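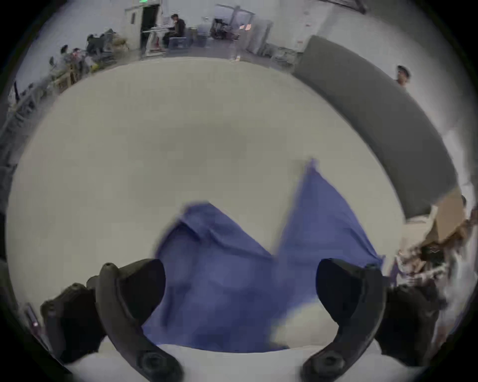 Flying a light airplane near hills is mostly a matter of guessing what the air is up to before you get there, and I wanted to know how student pilots make that guess. The wind sections in the training books are fine, but they draw a hill as a neat triangle with arrows going over it, and real ground isn't neat. It's a lot closer to the blue cloth in Figure 1, with its two peaks and the V-shaped dip between them, one side taller than the other and rumples all over. Try drawing your arrows on that! Samlow, the field where I did this study, sits downwind of ground with much the same lumps in it, and the students there meet it on their first cross-country to Floltimton.

I followed 12 students from March on and collected 354 short notes from them. Before each flight they wrote down where they expected bumps, and after landing they wrote down where they'd felt them. I kept the form to a few lines (my first version ran to 2 pages and came back half empty, which was my own fault). Instructors could read the notes but I asked them to hold their comments until the second half was filled in.

The students were good at naming the windward side. Where they went wrong was the gap. Most of them wrote that the gap would be smooth, a sort of safe doorway, and then came back with "rough in the middle" or "sank more than I liked." I'd have said the same thing as a student — it's the low part, so it looks friendly.

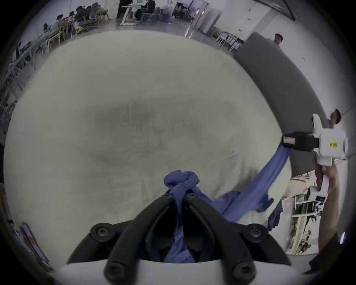 Why does the wind pick up in a gap between two hills? The air that can't easily go over the high ground gets squeezed through the low part, so it speeds up there and often turns rough as it spreads out on the far side.

I gave the students that explanation only after the first 80 notes were in, in one Saturday morning talk with a chalkboard and some coffee. The later notes read differently. More students marked the gap as a place to expect bumps, and a few started writing down which side they'd fly on and how they'd turn back. I can't pin all of that on the talk, because by then they'd also been through the gap themselves, and I had no group that skipped it.

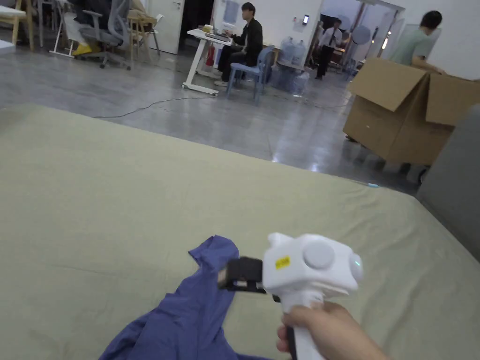
4.2 What the notes leave out

A bump is a matter of taste. One student's "moderate" was another's "barely noticed," and I didn't put any recorder in the airplanes to settle it. The notes also come from one field, in weather an instructor was happy to send a student into, so the really windy days are missing. I'd like to repeat this at Norkska, where the hills are steeper and the runway points straight at them.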